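Workshop Tips: Living With a Hired Robot Arm

Filed under: Bench and Garage, Things On Hire, Mild Regrets

Gisstead will now hire you a robot arm. It comes with a gripper, a camera for the wrist and a box of leads, and you can have it by the week or by the month, in the same way you might take a floor sander or a carpet cleaner, except that the carpet cleaner doesn't ask you to confirm its payload before it will switch on.

We had ours for a month, September as it happens, on the plan they call Bench Plus (order code 2571, if you are ringing them, and you will be ringing them). What follows is partly a review and mostly the tips I'd have liked taped to the lid when it arrived. If you want the short version: the arm is very good, the gripper is good, the handbook was written by someone who already knew how it worked, and you will use far more cardboard than you'd think.

Before it comes

Clear the bench. Then clear it again, properly this time, including the jar of odd screws you have been moving from one end to the other for years. The arm needs room behind the elbow as well as in front of the fingers, and the elbow goes places you wouldn't expect an elbow to go.

Check the bench is level and heavy. Gisstead's delivery people will look at a folding pasting table with real sorrow, and they'll be right. A slotted aluminium top is ideal, as you can bolt to it anywhere, though anything small you drop will find a groove and lie down in it.

Work out where the stop button will live before you work out anything else. It should be in reach of the person at the keyboard and it shouldn't be behind the mugs.

Measure your doorway. The arm gets through. The crate it travels in is another matter.
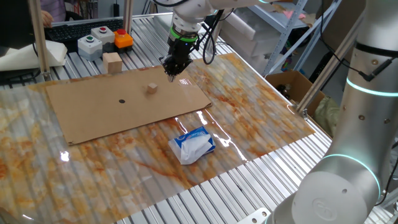
Your first job should be a dull one. Gisstead's own starter task is picking up a small block and putting it down somewhere else, and every instinct will tell you to skip it and go straight to having the thing sort your drill bits. Don't skip it. Moving a block from one place to another teaches you which way the wrist turns, how fast is too fast, and what the joint rings do when the arm has taken offence. Drill bits can wait. They've been unsorted this long.

Tips for the surface

Use cardboard. I know you have a nice rubber mat. Cardboard is dull, it's flat, it forgives a gripper that comes down a touch too far, and when it gets tatty you cut another piece out of the crate lining. The rubber mat grabs the fingertips and hangs on, and the arm sulks and stops.

If you keep a plastic cloth on the bench, put the card on top of it and do your work on the card. Shiny plastic throws back every light in the room, and the wrist camera takes each glint as a matter of urgent interest. A patterned one is worse. Marble effect looks smart under a fruit bowl, but a camera hunting for a pale block has enough on its mind.

Make yourself a mark. A dark dot on the card gives you something to come back to when you've lost track of where "home" was, and you will lose track. A marker pen and a coin do the job. Gisstead sell a sheet of printed targets for £4, and they're perfectly nice targets.

Keep one sheet of card as your good sheet, with the mark on it, and a scruffy one for trying things out. Write GOOD on the back of the good one. By the second week they look the same.

Bringing the gripper down

The arm will go exactly where you send it, which is the whole trouble. Drive it down at full speed until it's a hand's width clear, then drop to the slowest setting and creep. The pendant has a slow button marked with a tortoise. I grew very fond of the tortoise.

Open the fingers before you go down. It sounds too obvious to write out, and I have now written it out on a piece of paper and stuck it to the wall.

Watch from the side. From directly in front you have no idea how high the fingers are, and you'll stop well short or go straight on into the bench. Crouch if your knees allow it.
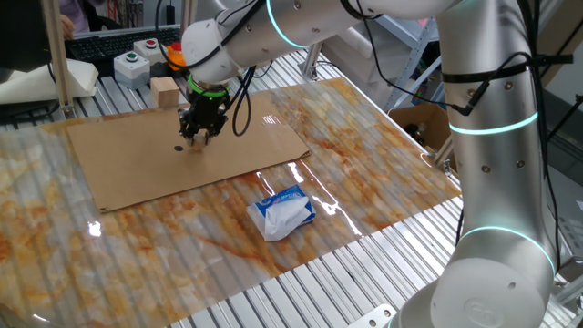

Fingertips close to the card, with the dot just to their left and the tissues out in front.

Cables deserve a paragraph of their own. They run down the outside of the arm and they need slack at every bend, though not so much that they catch on the next thing along. Strap them at the thick part, leave a generous loop at the wrist, then turn the wrist by hand as far as it'll go in both directions and watch what pulls. Do this before you run anything. The Gisstead leaflet says to allow "adequate service length", which I take to mean the same.

The straps in the box are the hook-and-loop sort and they're fine. Garden wire isn't. Nor are those little bag ties.

The wrist camera

This is an extra and I'd pay it. The camera is made by Oneck, it clips on above the gripper, and the picture turns up on your screen with a bit of a delay, like a live report from abroad. Once you've got used to that you can line up on a block without leaving your chair.

Clean the lens with a proper lens cloth. A shirt tail will do it once.

Get to know what your own gripper looks like from up there. There's a good deal of black metal along the bottom of the picture, all of it bolted together with shiny screws, and on the first day I spent 15 minutes trying to steer round an obstacle that was part of the arm.

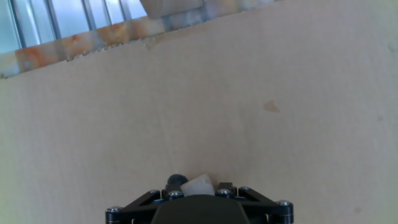

Down the wrist at the board, marks and all, with the marbled pattern showing past the far edge.

Learn your stains as well. Card picks up marks, and from close in a brown blotch looks far more important than it does from your chair. If a blotch is really bothering the software, turn the card over. If the other side is no better, it's had its day.

Daylight is the other thing. Our bench is near a window and the camera's opinion of everything changed between breakfast and lunch. The cure is to pull the blind down and put a lamp on, and keep it like that all day even when it's lovely out and you feel a bit of a mole. Set the exposure by hand if you can find the menu. It's under "Comfort", for reasons known only to Oneck.

Tape, and what it does to you

You'll want to tape the card down. Everyone does. Tape it at the edges, well away from where the work happens, and press it flat with the back of a spoon. Brown parcel tape holds best. The clear sort wrinkles the moment you look away, and a wrinkle catches the light beautifully, which you don't want.

Never patch tape over tape over tape. I say this as a man whose bench had begun to look like a parcel returned to sender. Peel the old strip off first, slowly, at a flat angle, with a hairdryer on low if it's being stubborn.

Masking tape is the tidy answer and I was always out of it.

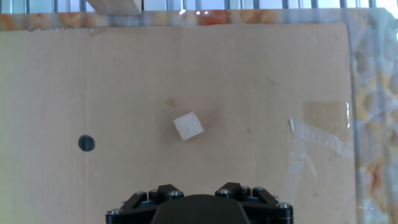

Blocks at an angle are good practice once you've got the straight ones. Set the block down any old how, and make the wrist do the turning. The Gisstead software has a button for this called Match Object, and it matched ours nicely more often than it didn't. When it didn't, the fingers came down on the corners and the block shot off sideways. Plain wooden blocks are best for all this. They bounce, they don't dent the fingers, and a bag of them costs less than lunch.

A few odds and ends

Keep tissues on the bench, somewhere the arm isn't going. You'll want them for the lens housing, the tea, and the small amount of grease that appears from nowhere.

Keep the keyboard on its own shelf or at the far side of the table. Leaning across a moving arm to press Return is how you meet the stop function.

Don't rest anything on the control boxes, however flat they look.

Label your leads the minute they come out of the bag. Gisstead want every one of them back, in the right pouch, and there is a charge of £5 for each that isn't. I contributed.

What we thought of it

For the arm itself, no complaints. It's quiet, it does what it's told, and the glowing rings cheer up a dark garage no end. The gripper, which Gisstead buy in from Obura, closes gently enough for a block and firmly enough for a paint tin lid, but the fingertips wear and you should ask for a spare pair with your order.

The telephone help is run from the Protitz office and it's excellent once you're through. Ring before nine in the morning. After that you get the music.

The handbook I've mentioned. Start at the chapter called "Further Information", which contains the information.

Would we hire again? Yes, for a proper repetitive job with a lot of small identical parts and a clear fortnight to do it in. For a single Saturday-afternoon sort of job you'll have finished by hand while the crate is still being unscrewed. Keep the crate screws in a jar, by the way, with a lid on. The collection driver will ask for them.

Next in Bench and Garage: getting parcel tape residue off aluminium.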